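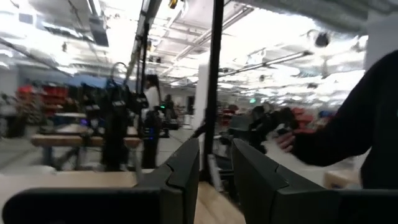 Visits > Workspaces > Dimari open house, Lorach

I went to the Dimari open house in March with low expectations, mostly on the strength of the flyer, which promised "a new way of working under one roof." The roof is real. The rest I'm less sure of.

Getting there first. The bus from Lorach station stops on the wrong side of the Zürcher warehouse, and you walk back along a road with no sidewalk. Doors opened at 1:30. Coffee was free, parking was 5 dollars, and the sign for the parking was behind a hedge.

The flyer says the hall is 1,595 square yards. It felt smaller to me, but I didn't bring a tape. What you get is one big open room with wooden tables and people standing at them. The tables I liked. The tops are a pale tan and there's enough space on them to lay out a job without stacking it. I'd still want to see how they look after a winter of real use.

The red bins are stacked in rows along one wall, and our guide was very proud of them. We were told that everything in the hall has a home in a bin and that it saves hours. How many hours, and compared to what? I asked. I got a smile and a second flyer. My old shop had bins too, and by the second year half of them held things that belonged in the other half. Labels are easy in the first month.

There is also the matter of the white column. It's tall, it's out on the floor, and the tour went around it without a word. I suppose the building needs it. I'd have put the tables somewhere else.

The green exit sign near the back wall is small. I'd ask for a bigger one if I worked at the front, and I said so on the feedback card.

Noise was hard to judge with visitors talking over each other. I can't tell you what the place sounds like at ten in the morning with nobody being shown around, and that's the part I'd care about. The same goes for the light and the heating.

Compared with the Munemby place I visited last fall, Dimari is easier to walk through and the coffee is much worse. Munemby let us stay until 6 and poke around. In Lorach we were back at the coat rack in under an hour, holding a tote bag. I'd go again on an ordinary working day, if they allow it. The flyer doesn't say.

Comments

benchdog44: Same question about the bins. I was told "days," not hours, so the number is growing.

Tilly R.: A bit harsh! My group had a great guide and we got to ask all we wanted. Agree on the walk from the bus though.

oldshop: Park at Zürcher, it's free after 3.

Last updated: April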